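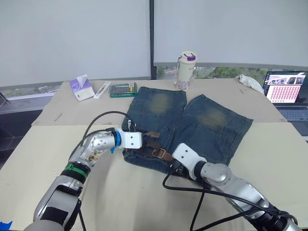 Station 3, zwei Arme an den Jeansshorts mit Gürtel.

Startseite | Forum | Handhabung und Greiftechnik | Treffen | Suche
Lesezeit: 3 Minuten
Dezember, Beitrag von Perihan Karaca

Thema: Tag der offenen Tür bei Nugroho, Eindrücke

pkaraca
War am Nachmittag bei Nugroho in Funau. Gezeigt wurden drei Stationen, ich habe die meiste Zeit an der letzten gestanden: zweiarmige Handhabung von Textilien, konkret kurze Jeans mit eingefädeltem Gürtel. Vorführung durch Endang Wijaya, Steuerung laut ihrer Auskunft über eine gelernte Strategie, trainiert mit 80 Demonstrationen. Tischauflage beige, Shorts mit dem Bund zu den Armen, Parallelgreifer. Zykluszeit habe ich selbst gestoppt: 39 Sekunden vom ersten Kontakt bis zur Freigabe. Ein Durchgang, also keine Statistik.

bedach_ralf
80 Demos für biegeschlaffe Teile halte ich für wenig. Wurde das Teil zwischen den Durchgängen neu hingelegt oder immer gleich?

pkaraca
Neu hingelegt, Verdrehung schätzungsweise wenige Grad. Auf links gedreht oder zusammengeknüllt wurde nichts vorgeführt. Frage dazu aus dem Publikum, Antwort: »kommt später«.

Y. Tjoa
Dann ist es eine Vorführung unter Laborbedingungen und sollte auch so heißen. Wir hatten bei Fonwood das gleiche Thema mit Arbeitshosen. Solange der Bund nach vorn zeigt, läuft es. Sobald ein Bein unter dem Bund liegt, findet die Strategie keinen Griffpunkt mehr und fährt auf Verdacht los.

fchong
Widerspruch. Im Hintergrund standen Flasche und Karton auf dem Tisch, das Laptop war auch im Sichtfeld. Unter Laborbedingungen verstehe ich eine leere Fläche mit definiertem Licht. Am Fenster ändert sich das Licht über den Tag erheblich.

Y. Tjoa
Licht und Hintergrund sind das kleinere Problem. Die Lage des Teils ist das größere.
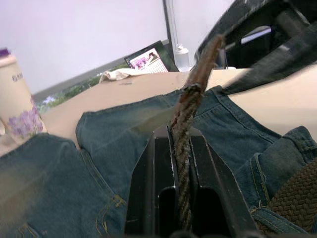

Frage von retno_r: Warum greift man den Gürtel am Ende und nicht an der Schnalle?
Antwort von fchong: Das Ende ist leicht und lässt sich zwischen parallelen Backen klemmen. Die Schnalle kippt beim Schließen gern weg, und Metall auf glatten Backen rutscht.

bedach_ralf
Geflecht ist allerdings auch nicht ohne. Quer zur Klemmrichtung gibt es nach, die nötige Kraft hängt davon ab, wie ausgefranst die Stelle ist. Hat jemand die Greifkraft notiert?

pkaraca
Nein. Auf dem Datenblatt am Stand stand nur der Maximalwert, der hilft hier nicht. Die schwarzen Finger haben an den Innenkanten deutliche Scheuerspuren, da kommt helleres Material durch. Bei uns würden die auf der Wechselliste stehen.

fchong
Blanke Kanten allein sind kein Wechselgrund. Maßgeblich ist, ob die Backen noch parallel schließen. Fühlerlehre dazwischen, fertig.

pkaraca
Bei Blech einverstanden. Bei Gewebe zieht dir ein Grat Fäden, und den findest du mit der Fühlerlehre nicht.

retno_r
Kurze Ergänzung, ich war am Vormittag dort. Bei meinem Durchgang ist der Gürtel einmal aus dem Greifer gerutscht, der Arm hat nachgefasst, ohne dass Frau Wijaya eingegriffen hat. Zeit nicht gestoppt. Insofern finde ich das Urteil von Y. Tjoa zu hart.

Y. Tjoa
Nachfassen ist gut, das nehme ich zur Kenntnis. An der Aussage zur Bauteillage ändert es nichts.

bedach_ralf
Gibt es die Folien irgendwo? Am Stand lag bei mir nichts mehr aus.

pkaraca
Ich frage nach und stelle sie hier ein, falls ich sie weitergeben darf.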